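The Slow Comeback of the Out-of-Office Message

When Ryota Kudo joined Nudodau as a support manager, he noticed that hardly anyone at the company used an automatic reply. People went on vacation and kept answering. If a message arrived at nine in the evening, it was usually handled by ten. Customers liked it. The people doing the answering were less happy.

"You could see it in the calendar," Kudo says. "Someone would be marked as away for a week, and then I'd find their name on four threads from that same week. They weren't away."

Nudodau makes scheduling software for dental offices. It has 598 employees, most of them spread across home offices, and like many companies of that kind it runs on a chat tool, a ticket queue and a great deal of email. In October, Kudo persuaded the company to try something old. Anyone taking more than a day off would have to set an out-of-office message, name a colleague to contact, and log out of chat on their phone.

The rule sounds minor. Getting people to follow it took most of the winter.
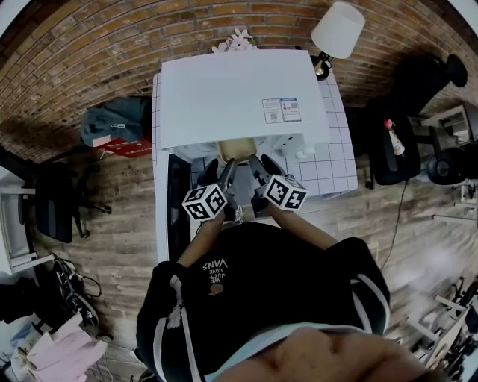 Part of the trouble was the wording. Many employees wrote messages that undid themselves in the second sentence. They were on leave, they wrote, but would be checking email now and then. Senders read that as permission. Kudo's team went through a batch of these replies and found that the softer the message, the more follow-ups it drew. A reply that gave a return date and a name drew very few.

Takeshi Miyazaki has seen the same pattern elsewhere. He is a workplace consultant at Shibata, a small firm that helps companies sort out how their teams communicate, and he spends much of his time reading other people's automatic replies.

"People apologize in them," Miyazaki says. "They say sorry for any inconvenience. You've taken three days off to see your parents, and you're apologizing to a vendor."

His advice is to keep the message under five lines. It should say when you will be back, who can help before then, and whether the email will be read at all. The last item is the one that causes arguments. Some of his clients now tell senders plainly that messages received during leave will be deleted, and that anything important should be sent again after a certain date. Others think this is rude.

Sorting the inbox

Coming back is the harder half. A manager at a midsize company can return from two weeks off to find 3000 unread messages, and the thought of that pile is what keeps many people checking from the beach.

Gurkard, which sells payroll services, took on the pile directly. Its staff now get a blocked morning on their first day back, with no meetings allowed before noon. They are told to start with the newest message in each thread and ignore the rest until they have a reason to look. The company also asks the named backup to write a short handover note. It has to fit on one page, and the person returning is supposed to read it before opening anything else.

Managers resisted the blocked morning at first, mostly on the grounds that they couldn't spare it. Several had been using their last evening of vacation for the same work without telling anyone. Once that came up in a meeting, the objections thinned out.

There are tools for this too. Premimer, an email add-on, holds incoming mail during a set period and releases it in batches of 15 when the user returns. Miyazaki has tried it and thinks it works well enough for people who get nervous at the sight of a large number. He does not think it solves much by itself. The mail is still there, and someone still has to decide what matters.

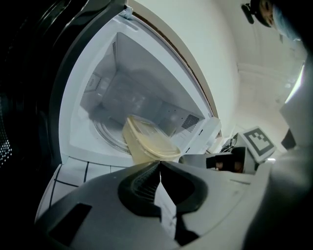

What the backups say

The people least often asked about any of this are the ones covering. At Nudodau, the first version of the rule let employees name whomever they liked, and a handful of reliable colleagues ended up listed on everyone's messages. One support specialist was the contact for 5 people in the same week.

Kudo changed the rule in the new year. Backups now have to agree in writing, and nobody can cover for more than two people at once. Managers count as backups, which they had not before. He says that change did more than the original policy, since managers who had to cover a desk for a week began to ask why certain requests came in so often.

Some habits have not moved. The sales team is exempt from the chat rule after arguing that clients expect a quick answer, and Kudo has stopped fighting them on it. A few senior engineers set the automatic reply and then answer anyway, so that senders get two messages a few minutes apart, one saying the person is unavailable and one from the person.

Kudo took his own leave last month. He set the message, named a backup and took chat off his phone. On the second day he put it back on to look up an address, saw the red badge, and read everything.

He has since asked his backup to change his password before he goes.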